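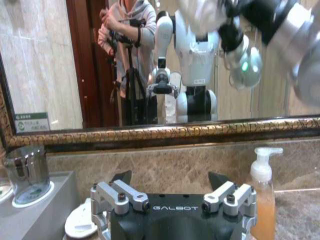
Cuiping Yan wrote under my last post that hard water is a thing you complain about for a year and then stop noticing, like a train line, and that I should give it until spring before spending any money. Maybe! I read that standing up, eating toast, and my first thought was that she has never tried to rinse soap out of a dark towel in Kuvudberg.

Anyway. Hard water, part two. Part one got more comments than anything I've written including the one about my divorce, so clearly we all have feelings.

Quick catch-up if you're new. Moved here 14 months ago from a place with water so soft you could never get the conditioner out. Didn't know that was a thing. Thought water was water. First week here I made a cup of tea and it had a skin on it. A skin, with little flakes. Poured it out, washed the mug, made another, same skin. Called my sister. She said is it the milk. It was not the milk.

Since then, in no order: one kettle dead. Shower head down to a few angry jets, all pointing sideways. Glasses that come out of the dishwasher looking like somebody breathed on them. Hair like a broom. A white crust on the base of every faucet that comes back faster than I can get rid of it.

What works on the crust, because eleven different people told me eleven different things: plain white vinegar, on a rag, wrapped round the faucet and left. Half an hour minimum, an hour if you can stand the smell. Then an old toothbrush. Do not do what I did and fall asleep. Woke up at 4 am, whole apartment smelling like pickles, finish on the faucet a bit duller than it used to be. Also keep vinegar off marble and limestone and anything like that, it eats it. Acid and stone. I knew this in theory from school. I have now also learned it from a windowsill at my old job.

For stone, warm water and a drop of dish soap and then DRY IT. That last bit is the whole trick and it's so boring. The spots are what's left behind when the water goes, so if you get the water off first there's nothing to leave. I keep an old t-shirt by the sink now. Wipe, hang it up, done. Took me most of a year to make it a habit and I still skip it when I'm late, which is Tuesday and usually the day after.

Citric acid for the kettle. Buy it as powder, it's cheap, a big spoon in a full kettle, boil, wait, tip it out, rinse twice. Better than vinegar becuase your next tea doesn't taste like salad. Same warning about stone, so watch where you tip.

Ok so, the big question, and the one I got the most mail about. Do you get a softener.

I had a man from Ndlovu out to look. Nice, on time, took his shoes off without being asked. Tested the water with a little strip, showed me the color, made a face. Then sat at my table and wrote a number on a pad and turned it round. $3,943. That's the unit, the fitting, and moving some pipe so it'll go under the stairs where I keep the vacuum. Plus salt forever, plus a yearly visit at $145. I said thank you and gave him a coffee (with a skin on it, sorry).

Second quote, a smaller unit, no pipe moving, $800 but it only does the hot side. I kind of like this one? Hot is where the scale builds up worst. The kettle fills from cold though, so no help there. And the toilet. Never mind the toilet.

Then there's the filter jug. I bought a Wokier, the tall one, in November. It does help with tea. Skin mostly gone. It's also slow, takes up the whole door of the fridge, and the cartridges get used up way quicker than the box says if your water's like ours. The little light on the lid went red after two weeks and I ignored it for a month, which I'm told is worse than not having a jug at all. So now I change it when it says. Feels like feeding a pet.

Called Lamum as well, since they're who I pay the bill to. On hold for ages. Same four bars of piano. The woman was lovely and said the water was perfectly safe, and I said yes I know it's safe, it's just crunchy, and she said a lot of people find that. They'll send you the hardness number for your street if you ask, by the way. Worth doing before you buy anything with settings on it. Dishwashers have one! Mine had a hardness dial inside under the salt cap and it was set to the lowest, from the factory I guess. Turned it up, filled the salt, and the glasses got better in a couple of washes. Free. Felt very stupid and very pleased.

Xuelian Peng emailed to say skip the softener and put a filter on the shower only. I looked into it and from what I can tell most of those take out chlorine and do very little for hardness. Her hair is nicer since she put it in, she says. So who knows. If any of you have tried one somewhere with properly hard water, tell me which and for how long.

Where I am today: dial up, jug on, t-shirt by the sink, citric acid once a month, no softener yet. Leaning toward the small one. Cuiping might be right about spring, too, I don't have $800 lying around before then in any case.

Still to do, new washer for the bathroom tap, and call about whether the hot side thing needs its own drian. Have to run, bus.

We use cookies to remember your preferences and count visits. By continuing to read you agree to our cookie policy. Accept / Manage settings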